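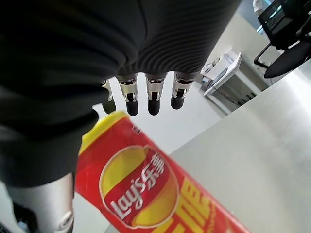

Flikance 700 — estantería modular para tienda pequeña

Flikance 700 es una estantería de pared pensada para quioscos, tiendas de barrio y zonas de venta en gasolineras. La fabrica Ueda y la distribuye Brindanier con montaje opcional. El módulo básico mide 700 mm de ancho y se puede unir con otros módulos iguales por los dos lados, sin herramientas especiales.

Características

Ancho del módulo: 700 mm
Fondo útil del estante: 383 mm
Altura regulable de los estantes: en pasos de 10 mm
Acabado: pintura en polvo, blanco o gris oscuro
Panel trasero: liso, se pide por separado
Referencia del juego de unión: Rasasport R2

La distancia entre estantes es la pregunta que más recibimos de nuestros clientes. Para cajas de galletas y productos bajos recomendamos 200 mm de luz libre; así se aprovecha bien la altura y la mano entra con comodidad. Los tubos de patatas piden más espacio, porque se cogen por arriba y se inclinan un poco al salir. Si en el mismo estante van a convivir cajas y envases altos, como la lata roja de tapa amarilla que se ve delante de la balda, conviene medir primero el envase más alto y ajustar después el estante superior.

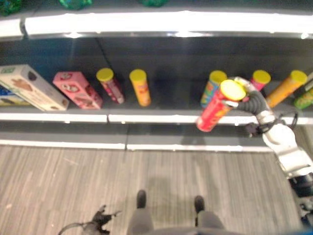 El frente de cada estante lleva un perfil donde se coloca el portaprecios, que se vende en tiras y se corta a medida con una sierra fina. Sobre un panel trasero gris oscuro, un canto blanco como el del estante de arriba se distingue muy bien desde el pasillo, y por eso muchos comercios eligen esta combinación. También es posible pedir todo en un solo color.

Limpieza: paño húmedo y jabón neutro. No usar disolventes ni estropajos metálicos.

Entrega

Los módulos blancos están en el almacén. El gris oscuro se fabrica bajo pedido — la próxima serie sale en noviembre. El embalaje incluye pies niveladores y las instrucciones en español y portugués. Los tornillos de pared no están incluidos, porque dependen del tipo de muro.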